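Uvuris menu and catch listings, version 7

Plain text listings from the restaurant, fish shop and boat supplier pages of Grarari harbour. The set holds 345 entries in 28 files, one file per business. Fields are dish or species, portion, price and season. Last updated 22/07/2022.

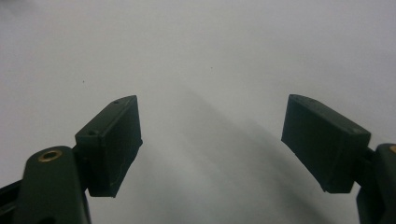 Two dark green gripper fingers, open, with a pale surface behind.

Prices are as listed by each business and exclude delivery. 83 entries have no season given; the field is left blank. Opening hours are not included. Spellings of fish names follow the source page.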